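The thank-you speech problem

I was asked to say a few words at my uncle's retirement lunch in October. A few words, it was understood, meant 50. I wrote 3000.

They began with his birth and took the scenic route. By the second page he was still in grade school and I had already used the word "journey" twice.

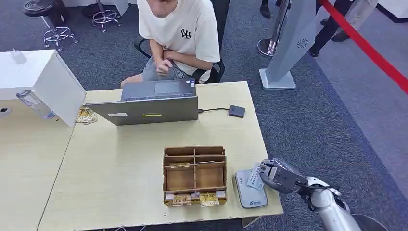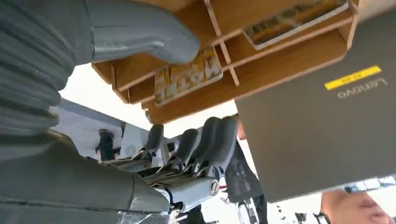

Laptop at the table, and some light wooden shelving.

My old neighbor Godfrey Tanui, who has buried two brothers and married off four daughters, has given more speeches than most mayors. I read him mine over the phone. He let me get as far as the fishing trip and then asked if lunch would be served before or after.

So I cut. The fishing trip went, then the bit about the Dorix lawn mower, which I still say is the best thing I've ever written. What was left was a joke, a thank you and a line about his wife's patience – the line was hers, if I'm fair.

It ran under a minute. My aunt said it was lovely and wanted to know why I hadn't mentioned the lawn mower.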